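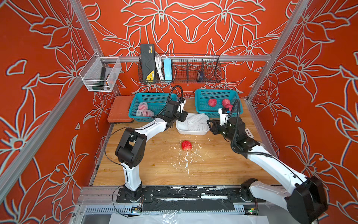
Figure 7.1 Two arms, two baskets of fruit and a tray of foam sleeves. One unsleeved piece is on the table between them.

Chapter 7
Can It Do the Dishes Yet?

No. You may skip to the exercises.

For those still reading, the longer answer begins in a packing shed. Giang Lương ran the fruit line at Flunari for 11 seasons, and she could teach a new worker to take the foam sleeve off a piece of fruit in the time it took the kettle to boil. Her colleague Bình Đào spent most of a winter trying to teach the same job to a pair of arms. He has asked us not to print his success rate from June.

Consider what the job asks for. The sleeve is soft and stretches in every direction. The fruit inside bruises, rolls, and comes in whatever shape the tree had in mind. One hand has to hold while the other pulls, and the holding hand must grip hard enough to matter and gently enough that someone will still buy the thing. A toddler manages this, though a toddler will also eat the foam.

Factory robots have welded car bodies for decades with great confidence, largely on the understanding that the car body will be where it was yesterday. Household and shop-floor chores offer no such courtesy. Laundry, dishes, lunch boxes and fruit all turn up in a heap, and the heap is never the same colour, size or mood twice.

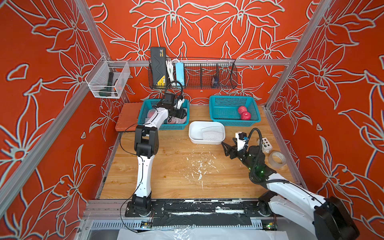

Figure 7.2 The left gripper lowered into a basket of netted fruit, with the right one pointed at the tray.

In this chapter we break a chore into 6 stages: find, reach, grasp, separate, place and check. Most demonstrations you will see online are very good at the second. Section 7.1 deals with finding, and with why white foam on a pale table is a harder problem than it looks. Section 7.2 takes up grasping soft goods. Section 7.3 asks what happens after 500 repeats, when the floor needs sweeping and no one has programmed the broom.

Before you go on, sleeve and unsleeve an apple with your eyes shut. Write down every time you changed your grip. Keep the list for Exercise 4.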